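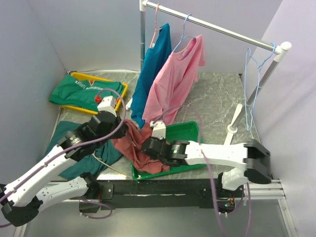

In Praise of the Half-Done Laundry

My aunt, Birgit Meinecke, ironed her pillowcases, and when I stayed with her as a girl I thought there was no other way for a grown woman to live. Everything came off the line, went under the iron and was in the closet before supper. I have tried to live up to that for most of my adult life, and I would like to say, in a friendly way and with a cup of coffee beside me, that I am done trying.

What I want to defend is the in-between stage. You know the one. A couple of things are on hangers, something is lying in a tray, and the rest is wherever it landed when you set it down. Most people I know treat this as a small disgrace and close the door on it when company comes. I think it is the nicest part of the whole chore, and I think we would all own fewer wrinkled shirts if we gave it a proper place in the house.

A small metal rack does more for this than any closet. A closet wants you to be finished — it has a door, after all, and a door likes to be shut. A rack lets you hang the two things that crease worst and think about the others later. I would also say a word for the empty hanger. Kristine Sebastian, who lived across the landing from me for 8 years, used to take every bare hanger off the bar and put it away in a drawer, and then of course she had to go and get it again. Leave it up there, I say. The next shirt will want it.

Then there are trays, and here I get a little bossy. People buy deep hampers, and a deep hamper is where a T-shirt goes to be forgotten. A shallow tray with a low rim can't hide anything from you. If a sleeve flops over the side, well, you see the sleeve, and sooner or later you deal with it. Two trays in two colors are better than one, and they needn't match anything else you own. I like a yellow and a green myself.

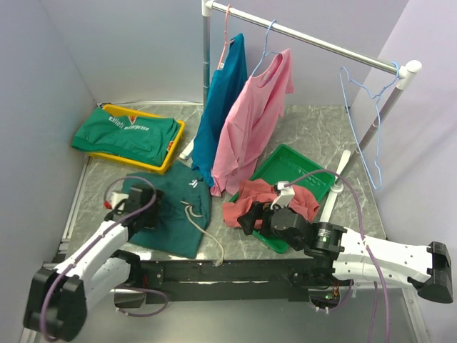
Pink shirt up, green shirt in the yellow tray, one blue hanger still to fill.

Theda Sauerland, who reads these pieces before anyone else does and is rarely gentle about it, tells me that I am dressing up laziness. She may be right. She folds straight from the basket, standing up, with the radio on, and she has it all put away in ten minutes. I have watched her do it and I admire it the way I admire people who swim in March. But I notice she never looks at her clothes while she does it, and I do. I find the loose button, and I remember that I own a teal top I haven't worn since fall. That takes me a good deal longer than ten minutes, and I don't mind at all.

So leave the rack standing overnight if you feel like it. The shirts will keep until after breakfast.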